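Two Months With the Gullis Home Simulator

20 May 2019

I have been using Gullis for long enough now that I can say something useful about it. A few people wrote to me after my last post about simulators and asked which one I had settled on for household robot work, so this is my answer, with the parts I like and the parts I don't.

First, what it is. Gullis is a desktop program that builds furnished rooms and lets you run a virtual robot in them. It is sold by a small company called Petridis. You pick a room type, tell it how messy you want it, choose your robot model, and it gives you a physics scene you can drive with your own code. It is aimed at people writing software for tidying, fetching and sorting robots, who need a lot of different rooms and can't go borrow a lot of different houses.

I paid for it myself. I bought the single-seat license, and nobody at Petridis knew I was going to write about it until I sent them a support question and mentioned the blog.

Background

My own project is a fetching routine. You give it the name of an object, it looks over the room, decides what surfaces are worth checking, and plans a path to pick the thing up. I work on it in the evenings. Before Gullis I was building rooms by hand in a general-purpose 3D editor, and a single bedroom took me most of a weekend. Half of that was furniture. The other half was setting masses and friction so that a cup would stay where I put it.

I also tried Todia, which is the one most people seem to start with. Todia is free for personal use and has a good user forum. The rooms it comes with are fixed, though, and after a while my routine was doing well on those rooms and badly on everything else. I wanted something that would make new rooms on request.

Installing it

The installer is a big download and there is no way to take only part of it. You get every room type and every texture whether you want them or not. On my connection it ran overnight. After that, setup was easy. It asked for a license key, checked the graphics card, and opened a test kitchen.

The first real trouble I had was with the Python package. The version on the download page did not match the version of the program, and the error message was only a line about a missing handle. I lost an evening to that. The fix is to use the package that comes inside the program folder and ignore the one on the website. Petridis told me they would correct the page. I looked again before posting this and it still has the old file.

Memory use is high. With 16 GB in the machine I could run one room and my own code, and not much else. I have since put in more, and it is fine now.

Making rooms

This is the part you pay for, and it is good. There is a panel on the left with the room type and a set of sliders. The ones I use most are clutter, furniture density, color variety and what they call placement freedom. Placement freedom decides how strictly objects stay where a person would be likely to leave them. Turned down, mugs go on tables and pillows go on beds. Turned up, anything can land on anything.

I keep placement freedom fairly high. A routine that only looks for a mug in the kitchen is not much help to a person who took the mug to bed.

Each room gets a seed number, so you can bring the same room back later. I keep a text file of seeds with a note next to each one, mostly a word or two on what went wrong in it. The seeds held up through one program update. The release notes say that is not promised for major versions, so I also export the rooms I care about.

A room takes under 30 seconds to generate on my machine. I usually make a batch of 10, look through them, and throw out the ones that make no sense. There are always one or two. I have had a dresser pushed up tight against a door, and a lamp standing inside a closet. You can report those from the menu, which I did at first and then stopped doing.

The textures are uneven. Wood is nice and there is plenty of variety in it. Cloth is weaker. Blankets and towels have decent surface detail, but they are stiff shapes, and the corners can come out looking like folded cardboard. Petridis sells soft cloth as an extra module. I have not bought it. For fetching small hard objects I can live without it, but if your robot is supposed to make a bed or fold laundry, you should price that module in from the start.

Small objects are the best thing in the library. There are boxes, packets, pens, mugs, booklets, lids, and odd thin things that are hard to see and hard to grasp. Todia has much less of that. It was the thin things that sold me on the license, because my routine was poor at them and I had no good way to practice.
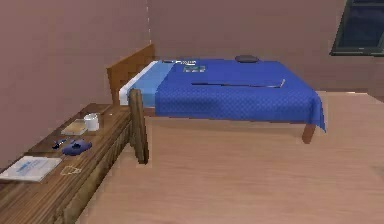 One of my bedroom rooms in Gullis, before loading a robot. The rod on the blanket and the wire loop on the bench are the two I was after.

I have gone back to this bedroom more than any other. The rod is the easier of the two. It is long and silver on a dark blue blanket, so the detection step picks it up almost every time. The planning is where my code had trouble, as it wanted to grab the rod by the middle and did not allow for how far the ends stick out. I changed it to check the full length before lifting, and that fixed most of it.

The wire loop is another matter. It is gold on glossy brown wood with a lot of grain in it, and it hardly shows. My detector missed it on 7 tries in a row. I moved the virtual camera lower and nearer to the bench and began to get it, though not every time. I also had the bedpost to deal with, because from several angles it stands in front of part of the bed and hides what is behind it. I like that in a test room. Real bedrooms have posts and chair backs in the way.

Running a robot in it

Gullis comes with a few arm models and two mobile bases, and you can import your own. I imported the Rivberg arm, which is what I hope to buy when I have the money. The import tool read the joint limits correctly and got the gripper wrong. The fingers closed past each other. I had to edit the file by hand and put in a stop. After that it behaved.

The physics is believable for rigid things. Objects slide and tip about how I would expect. Very light objects are not as good, and a flat packet will sometimes jitter when the fingers first touch it. Making the time step smaller helps and slows everything down. I leave it at the default for searching and change it only when I am working on the grasp itself.

The camera output is clean, maybe too clean. You can add noise and blur in the settings, and I would suggest doing it early. I left it off for the first few weeks and then had to redo a lot of work when I turned it on.

Support

I have written to support twice. Both times I heard back from Consuelo Urquijo, and both times the answer was clear and had the actual setting or file name in it. The first reply took a day and the second took most of a week. There is no phone number and no chat. The manual is fine on the room panel and thin on everything to do with importing.

What it costs you besides money

The license is tied to one machine. If you want to move it, you release it from the old one first, and if the old one has died you have to write in. It also checks in over the internet at startup. I work from my sister's cabin for part of the year, where the connection is bad, and I have been locked out there. They told me an offline option is planned for October. I would not buy on the strength of that, but I will be glad to have it.

Exports go to a common format and open in other programs. I tested that before I paid, and I would tell anyone else to do the same with the trial. The trial is limited to kitchens but it is otherwise complete.

Who I would recommend it to

If you are starting out and want to see an arm move in a room, use Todia. It is free and it will keep you busy for a good while. If you already have something working and you need rooms it has never seen, with a lot of small clutter in them, then Gullis is worth the price to me. I would renew it.

If your work is mainly with cloth, ask Petridis for a demo of the cloth module first – the basic package will not do what you need.

I am going to spend the next few weeks on the detector, mostly on thin and shiny objects against wood. I will post the seed list along with the results once I have cleaned up the notes in it. If you have Gullis and have found a room that breaks your own code, send me the seed and I will try it on mine.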